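Tables, and why I own too many of them

20/04/2000

OK so quick one tonight, have to be up at five for the Gillmont run and the van still isn't packed.

Third table this year. Yes, third. My sister has stopped asking where they go. (The hallway. They go in the hallway.)

People keep emailing me the same thing, how do I know what a table is worth before I drag it home. Mostly I don't. I look underneath. Always underneath first. Tops get sanded, stained, waxed, painted, left out in the rain and painted again, but hardly anyone bothers with the underside. Old chalk marks, pencil numbers, a bit of a label if you're lucky. The one from the Stusell sale had somebody's shopping list on it. Eggs, lamp oil, "ask Tom re: gate". I left it there.

Then the legs. Rock it. Rock it harder than you think is polite. If the seller looks nervous, good, knock ten dollars off. A wobble you can fix with glue and a clamp and a free Sunday. A leg that's been replaced is a different thing, and you want to know about it before you pay and not after, ask me about the Tefera Street table. Actually don't.

Prices. They have gone silly. Paid 54 for the first one two years ago and felt robbed. Last weekend at Eltitz a man wanted 105 for a card table with a burn on it the size of a saucer. Somebody bought it too! I was standing right there holding a coffee and a box of hinges.

And then there was the auction house in town, the nice one with the carpet, where a dining table went for 3,478. Went with Yamila Garrido, who wanted a mirror and came home with two lamps. She reckons the guy thought he was bidding on the chairs as well. He had that face afterwards.

Refinishing. Here's where I get letters so I'll say it fast.

Don't strip it the first week. Live with it. Put your keys on it, eat toast on it. I stripped the first one the same night I got it home, in the kitchen, with the windows shut (headache for two days), and took off a color I have never managed to get back. Still annoyed. Wax first, wait, then decide.

Test your stain on the underside. Not on a scrap, a scrap is a differnt piece of wood and it will lie to you. Let it dry overnight and look at it in the morning by a window. Under the kitchen bulb everything looks like honey.

Gloss or no gloss, I used to be a total snob about this. Matte only, oil only, elbow grease and a rag. Softening a bit. A high shine on a plain board looks like a bowling alley to me, but put it on something with a lot going on in the grain and I get it. I do. Shows every crumb and every fingerprint though, and you'll be forever moving the lamp.
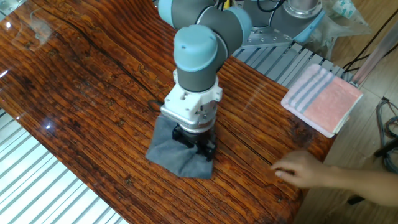
Orange and amber, dark knots, all that wavy grain. This much shine and you get glare.

Cracks next. Got a long email about cracks. My feeling is, if it isn't moving and it doesn't catch your sleeve, leave it alone. I spent 80 on a repair once, on a table I'd bought for less than that, and the filler went a sort of gray-pink by summer. Every visitor's eye went right to it. Before that not one person had said a word about the crack. If it IS moving, that's a job for somebody with proper clamps, and no I can't recomend anyone, my guy retired and moved to be near his kids.

Also keep them away from radiators. I know. Everyone knows. Mine is next to the radiator.

What else. Somebody asked about beeswax vs the stuff in the tin. Beeswax smells better. The stuff in the tin is easier. I use whichever lid comes off.

Rings from glasses, try a bit of mayonnaise, leave it an hour, wipe. My grandmother's trick and it works over half the time. The other half you have a ring and a table that smells like lunch.

Right. Van. If you're at Gillmont tomorrow I'm the one in the green hat near the gate, come say hi, and if there's a drop-leaf in decent shape hands off, I saw it first. Will put up the before and afters of the hall table when I find the cable for the scanner. It was in the drawer. It is not in the drawer.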